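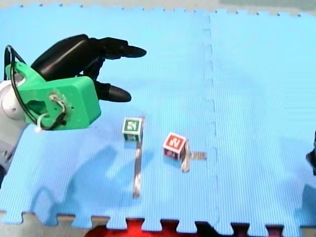

6 min read

Talks > Robot learning > Speaker notes

Jun 5, 2018
By Mei Mbeki

We use cookies to keep you signed in and to see which pages get read. Accept or change settings.

Notes for the Plodell meetup talk, tidied up a bit because people asked. They're written the way I talk, so forgive the half sentences. Where it says SLOW DOWN, that was for me.

Opening

Hi, I'm Mei. I work on the Karkness project with Sivaprasad Subramaniam, who wrote most of the training code and is sitting at the back hoping I don't ask him to stand up. (Siva, wave anyway.)

I'm going to talk about collecting examples. The model gets plenty of attention at events like this one, and I love the model, but my days go to the stuff that feeds it. A person moves the arm by remote control, the arm does something with a toy block, we save the whole thing, and then we do it again. And again! One of those recordings is what I'll call a demo for the rest of the talk.

The job in the picture is as simple as we could make it. There's a green letter block and a red letter block, a foam mat, and some silver tape. The task is "get the green block over to the tape mark by the red one." My nephew could do it with his eyes shut. For our arm it took most of May.

SLOW DOWN. Drink water.

Why blocks

Someone always asks why we don't start with something useful, like putting away dishes. We did try mugs, back when the project was still called Clunton. We spent all our time arguing about handles. Is a grab by the rim a good grab? What about two fingers through the handle? Every operator had a different answer and the model got all of them at once, poor thing.

A block has flat sides and a letter on it. You can see from the camera which way it's turned, so when a demo goes wrong you have something to point at. I also like that they're small. You have to line the fingers up properly or you end up pushing the block along the mat, and pushing is a habit the model picks up very fast if you let it.

Where the demos start

This is the part I care about most, so bear with me.

Our first batch was 110 demos, all recorded by me, all in one long afternoon and evening. They looked beautiful. Smooth, quick, hardly any fumbles. We trained on them and the arm was hopeless. It would sail over to the place where I usually put the green block and close its fingers there, block or no block.

I went back and watched the recordings at 4 times speed and it was so obvious. I'd been resetting the block to the same comfortable spot with the same comfortable turn, because that's what your hand does when you're tired. I had taught it a place on a mat. The block hardly came into it.

So now the person driving doesn't reset. A second person does, from a list of start positions, and the driver finds out what they've got when they look down. We turn the block, we tip it onto a different face, we put it close to the tape or well away from it. The red block gets turned too, even when it's only there as something to steer by.

(Ask the room: who has done this to themselves? Wait for hands. Last time there were lots of hands.)

Tape

I get more questions about the tape than about the network, so it has its own section.

The cross tells the operator where the target is. The long strip is our line between "still reaching" and "carrying", and when we label a demo afterward we mark the moment the block goes over it. Before we had the strip, Siva and I labeled the same recordings separately and disagreed by whole seconds. With a line on the mat we mostly agree, and when we don't it's a quick chat.

It wrinkles, though, and it's shiny. Move a lamp and the strip looks different to the camera. We swapped it for matte tape for a week, and the operators hated it because they kept losing the line under the arm's shadow. Back to silver. I'd rather have the wrinkles in the data and let the model learn to live with them.
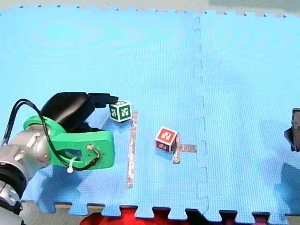

What we throw away

Okay, the uncomfortable section.

At the end of last month we had 800 demos saved. I went in planning to keep only the clean ones, and Siva talked me out of it over a very long lunch. His point was that if the arm only ever sees perfect grabs, then the first time it's a little off it has no idea what to do next. It has never been there before.

So the rules changed. A missed grab that the operator fixes is a keeper - I'd even say those are the ones I'm happiest to see. We throw a demo away if the operator gives up, if a hand comes in to help, or if the recording has a gap in it. A slow demo stays. An ugly one stays as well, and gets a tag so we can pull it out later and see whether it mattered.

The tag has saved us more than once. One of our operators used to pause before closing the fingers, just a tiny think, and the model copied the pause and then got stuck in it. It would hover over the block like it had forgotten why it came into the room. With the tags we could find those demos in minutes.

If there's time: play the hovering clip. It gets a laugh.

Looking after the people

Driving an arm is tiring in a funny way. Your shoulders creep up. We do 5 demos each and then trade places with whoever is resetting the blocks, which sounds fussy until you compare the end of a long shift with the start of one.

Also, write down who drove. Please. We skipped it at first to keep the form short and then spent ages guessing from driving style. Siva turned out to be very easy to spot (he comes in low, always), and I will be teasing him for it until one of us leaves.

Where it is now

With the mixed starts and the fixed-up misses in there, the arm goes to the block. I know, thrilling! But it goes to the block wherever we've put it on that side of the mat, and if it bumps the thing it usually has another go. It still has trouble when the green one is turned corner-on to the fingers. We're collecting more of those this month.

After that we want both arms involved, one passing to the other. Ostermann, the group down the hall from us, has been doing handovers with soft toys and has offered to share their operator notes, so I'm hoping to steal shamelessly.

Questions I should be ready for

Could we make the demos in simulation? Some, yes. Siva has a version running. The contact between fingertip and block is where it drifts away from the real thing, and that contact is most of our task.

How do we know when we have enough? We hold back a set of start positions that never get used for training and test on those. When more demos stop helping there, we go and look at what kind of demo is missing before recording any more of the same.

Would I share the start list? Yes, come and find me by the coffee. It's a plain spreadsheet and you can change it to suit your own mat.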